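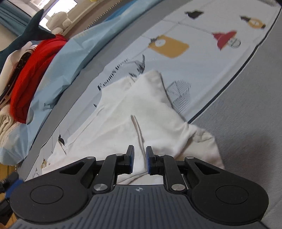

White cloth and a two-finger gripper with blue fingertip pads.

Reading time: 3 minutes

Clornex opens preorders for the Naluta 9 phone in July

PRIETO. Clornex will open preorders for its next midrange phone, the Naluta 9, in July. The phone will be sold through the Clornex online store and at 70 retail locations run by Gulico, the company's sales partner. Preorders open at 9 a.m. local time on both channels.

The Naluta 9 replaces last year's model and keeps the same screen size. The main changes are a larger battery, a brighter display and a new rear camera with optical stabilization. The headphone jack stays. The memory card slot, which was dropped from the previous model, is back.

"Customers wrote to us about the card slot more than anything else," said Wen-hsiung Ho, head of phones at Clornex. "We made room for it by moving the speaker and using a smaller vibration motor. The phone is slightly thicker as a result, and we think most people will be fine with that."

Price and colors

The base version costs $300 and comes in black, sand and dark green. A version with double the storage will follow later in the year. Clornex will announce its price when a sales date is set. The box contains the phone, a charging cable, a SIM tool and a printed quick start guide. A charger is sold separately.

Buyers who preorder will get a soft case in the color of the phone. The case will ship in the same package while supplies last. Orders placed in a Gulico store can be picked up there or sent to a home address at no extra charge.

Phones can be returned within 14 days of delivery for a full refund. The phone must be sent back with everything that came in the box. Return labels can be printed from the order page or requested in a store. 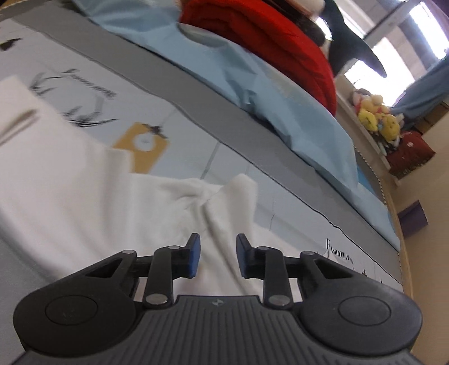

Software and updates

The Naluta 9 ships with the current version of Android and a short list of Clornex apps, all of which can be removed. Owners will be asked during setup whether they want to install them. Security updates will be released monthly for the first three years and every other month for two years after that.

Data can be moved from an older phone by cable or over Wi-Fi. The transfer app now copies call history and alarm settings along with contacts, photos and messages. It works with earlier Naluta phones and with most other Android models.

"Setup took too long on the last phone," Ho said. "We cut the number of screens and moved the optional items to the settings menu, where people can get to them when they want."

Repairs

Spare batteries, screens and back covers will be available from Clornex on the day the phone goes on sale. Gulico stores with a service desk will replace a battery while the customer waits. Other repairs will be sent to the Clornex service center in Prieto.

Owners of earlier Naluta phones will continue to receive parts and updates under the terms that applied when they bought them.

About Clornex

Clornex designs and sells phones, tablets and accessories. Its head office is in Prieto. Review units and product specifications can be requested from the Clornex press office.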